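Kemside: second single and spring dates confirmed

February 15, 2021

It is with considerable pleasure that this site is able to confirm the release of "Odov", the second single by Kemside, which is available from this morning through the group's own label, Widitz. The song runs to a little under five minutes and will be the opening track of the album Ichikawa, expected later in the spring.

Regular readers will recall that the first single was reviewed here in January. That review expressed some reservations about the mix, in which the vocal was placed rather far back. The new recording is clearer in this respect. The voice enters alone, the organ follows after the first verse, and the drums are withheld until the second chorus. 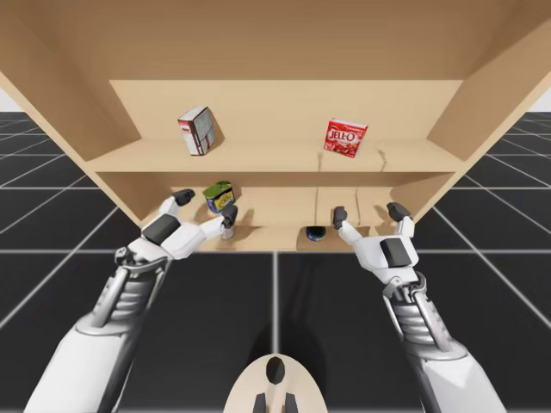
The album was recorded over 19 days, with most of the parts played live in one room. According to the notes supplied with the single, two songs were abandoned during that period and one was written on the final afternoon. The running order has been settled at nine tracks, of which the title piece is the longest. A lyric sheet will be included with all physical copies.

Those copies will be limited. Widitz has ordered 4000 on black vinyl, together with a cassette edition for sale at concerts only. At the time of writing, 2913 of the records had been reserved by subscribers to the label's mailing list, and the remainder will be offered to the general public once the artwork has been approved by the printer. Readers who reserved a copy before the price was altered will be charged the original amount.

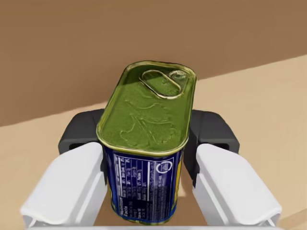
Can with a green lid and ring pull.

With regard to live performance, the position is less certain. Kemside intend to give a single concert by video link on the evening of the album's release, performing it in full and in sequence. Tickets will be sold in advance, and the recording will remain open to ticket holders for 48 hours afterwards. There will be no support act.

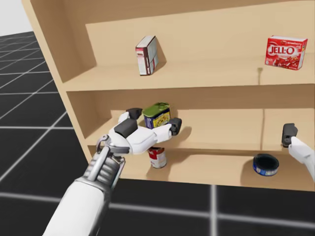
A short run of seated shows has also been pencilled in for the autumn. Venues have not been announced, and it would be unwise to make travel arrangements on the strength of the lists now being passed between fans — at least two of the halls mentioned are closed for building work. Dates will be added to the listings page of this site when they have been confirmed in writing.

As to the song itself, it is the view of this author that "Odov" is the strongest thing the group has issued since their debut EP. The closing section, in which the organ part is repeated a tone lower, rewards listening on decent speakers. The B-side, an instrumental, is slighter but pleasant enough.

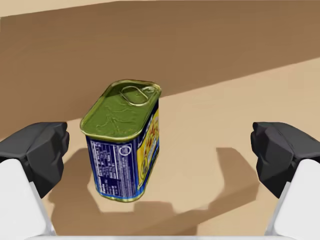
Tin of luncheon meat on a tan tabletop.

A full review of the album will be published here in the week of release. Correspondence concerning the earlier review has been read and is appreciated, including the letter pointing out that the bass line in the first single was played on a keyboard. The text has been corrected accordingly.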